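Careers > Robotics > Contract roles

Teleoperation Demonstrator (Simulation), Femulov
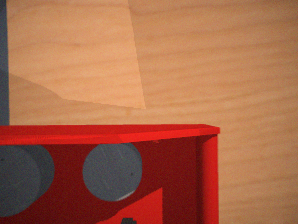 Femulov is hiring 3 demonstrators for its manipulation data group in Zirnholm. The contract runs through June. Demonstrators control a simulated arm with a handheld controller and record complete task episodes for imitation learning. Tasks are set on a simulated tabletop and use open containers.

Duties
- Record accepted episodes to a target of 500 per task.
- Mark failed grasps and operator errors before upload.
- Repeat episodes under changed lighting and start positions.

Requirements
- Steady two-handed controller use for sessions of up to an hour.
- Normal or corrected vision.
- Basic command line skills. Prior teleoperation work is useful but not required.

Training is paid. Work is on site. Send a resume and a list of available hours, quoting reference 358, by Saturday, September 28, 2024.

Related openings
Kinesthetic Teaching Technician, Gonddale
Episode Review Clerk, Zirnholm
Controls Engineer, Ait Ali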